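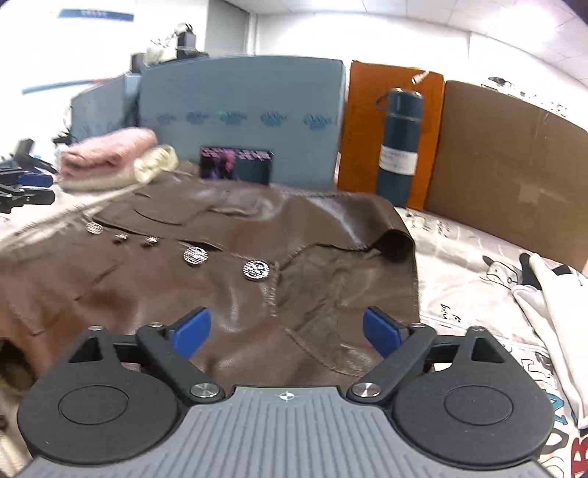
The leather jacket, laid out on the bed.

2022-09-10

Accordion is home! I've been wanting to write that since August and now I've written it I feel I should go and look at it again. It's on the kitchen chair with a tea towel over it. I know a tea towel isn't what you're meant to use but the case still smells of the loft and I don't want it shut up in there until I've had the lid open for a good few days.

Went over to Brosach on the early bus, the one that goes round by the quarry and makes you feel sick if you sit at the back. I sat at the back. There was a school rowing team or something on it and they'd taken all the front seats, all of them asleep with their mouths open. Got off a stop too soon, as I did last time, and had to walk up past the tile warehouse. You'd think I'd learn.

Mr Kadlec had it out on the bench when I came in. (He's said I should call him Vlastimil but I've left it too long now and can't make the change, it would be like suddenly calling the dentist Brian.) He didn't say hello, he just played it at me. A slow waltz, all the way through, with his eyes on the window, and then he put it down and said the G was still a bit proud of itself but would settle. I nearly cried, which was silly. I'd only ever heard that box wheeze. When I bought it at the house sale in Olomby it made two notes whatever you pressed, and one of those was a sort of sheep.

He went through what he'd done and I tried to keep up. All the reeds on the treble side had been off and cleaned and waxed back on with new wax, the old wax having gone like toffee and cracked. New leathers on most of them. He showed me an old one, curled up like a bit of dry orange peel, and a new one lying flat, and made me blow on the block so I could hear the difference. Spit everywhere. The bellows had been patched before by somebody with parcel tape, and he had a lot to say on the subject of that person. Twenty minutes of it, easily. He's taped the folds properly now in black cloth and it holds air like a lung, you can pull it open and it just stays there and waits for you.

And it's got a number! Inside, where you'd never see it unless the whole thing was in bits, there's 3869 stamped into the wood and Hubáček in pencil next to it. Mr Kadlec says that'll be the man who tuned it at the works and not the maker, or it might be the maker's brother, he wasn't sure and wouldn't be drawn. He rang somebody about it while I was standing there, had a long talk, laughed a great deal, hung up and said "He doesn't know." So it's just the Hubáček as far as I'm concerned. Needs a name and that one was in it already.

Cost more than I told Pip it would. I'm not putting the figure in here in case of accidents. It's less than a new one and a good deal more than I paid for the thing itself, which was 18 pounds with a box of sheet music thrown in, so I suppose on average it's still a bargain. That's how I'm working it out.

The sheet music turned out to be the best of it, mind. I sat on the bus going home with the case between my knees and a folder of it open on top. Most of it's polkas. Somebody has gone through with a blue pencil and written things over the top like "NOT SO FAST" and "Uncle hates this one". There's one called something like The Miller's Second Wedding where every single repeat has been crossed out. I'd love to know who they were. They'd fingered all the hard bits too, in tiny neat numbers, and their fingers must have been longer than mine as I can't get anywhere near half of it.

Home by two. Had cheese on toast standing up and then played until my shoulder went.

Well. I say played. I did the exercises first because I promised myself I'd be sensible, and I was sensible for the length of a kettle. It's only a small one, 12 bass, so there's not a great deal on the left hand to get lost in, and I still got lost in it. You can't see your left hand at all! I knew that, I've known it for months on the borrowed one, but the buttons on this are a hair closer together and everything I've learned is off by a bit. There's a dimple on the C button so you can find it in the dark. I find it, I feel terribly pleased, I go up one for the G and land on goodness knows what. The cat left the room. Then Pip left the room, more politely.

By the end, though, I'd got through the first half of Lantern Hill with both hands and the bellows changing direction where I wanted, more or less, and on the last line something went right and it was loud and it buzzed against my ribs and I thought oh, that's what they mean. Everybody at the Rotham session goes on about feeling it in your chest. The borrowed one never did that. It felt like holding a suitcase.

So then of course I wanted to play it to someone. Rang Mum. Held the phone on the arm of the sofa and gave her the whole of Lantern Hill, including the part I can't do. She said it was lovely and was it the radio. I've decided to take that as praise. She told me again how her dad used to play the mouth organ in the bath for the echo, and how her mother would turn the hot water off at the tank to get him out. I've heard it a hundred times but today she added a bit I'd never had before, that he only knew one tune and it was a hymn, and he played it as a jig. I said which hymn and she hummed it and neither of us could put a name to it. It's been in my head all evening. Must ask Auntie Jean.

The session's on again next week, upstairs at the Plough in Rotham. I've been going since the spring and sitting near the door with the borrowed box on my knee, playing the notes I was sure of, quietly. Quite often that's been one note. They're very nice to me. There's a man with a concertina who leans over and says the key out loud just before each tune starts, pretending he's reminding himself. I want to play one tune there this month, a proper one, that I start. The way it works is that you just begin and everyone waits to hear what it is and piles in, and if you stop they all stop, and that's the bit I have bad dreams about. Somebody did it in August, a young lad on the whistle, got eight bars in and froze, and the fiddle simply picked it up from where he'd left it as if that had been the plan. He was pink for the rest of the night but he had another go after the break. I thought about him on the bus.

I think it'll have to be Lantern Hill. I'd like it to be one of the blue pencil polkas but I'm not mad.

Tried to sort out what to wear, as it's draughty up those stairs and boiling once everyone's in. The leather jacket is no good with the straps, they slide straight off the shoulders, so I'll go in the green jumper and be too hot like everybody else. Mr Kadlec says I want a back strap anyway. He's got one he'll look out for me when he's next tidying, by which I think he means never.

Things he told me, before I forget:
Don't leave it in the car. Not even for the shops.
Store it standing on its feet, same way up as you play it, or the leathers hang open.
Always use the air button to close it. Never just shove.
Play every note on it every week, including the ones I don't like.
Bring it back in the spring so he can see about that G.

He wrote none of this down and I was trying to hold it in my head past the tile warehouse, so there may have been something about damp as well.

Rest of the day, for the record. Rain from about four, proper rain, and the gutter over the back door is spilling again. Pip says leaves. I say it's the bracket. We stood and looked at it from the kitchen with our arms folded and did nothing. The beans are finished, I pulled up the last of them before it got heavy and there was nearly a carrier bag full, most of them as tough as bootlaces. Chutney, possibly, if I can face it. The plums next door are coming down all over our side and the wasps are having the time of their lives.

Letter from the water people. Haven't opened it.

Fish pie for tea, bit dry, my fault, I'd gone back in for one more go at the second half and didn't hear the timer. Pip did hear the timer but thought it was me practising.

I've moved the thing twice since I sat down to write this. Off the chair because of the cat, onto the sideboard, then off the sideboard because it's over the radiator, and the heating will be coming on one of these mornings. It's back on the chair now with the door shut. My left wrist aches in a place I didn't know about and I've got a red line on my shoulder from the strap. Going up. Tomorrow, Lantern Hill again, slowly, second half first, and ring Auntie Jean about the hymn.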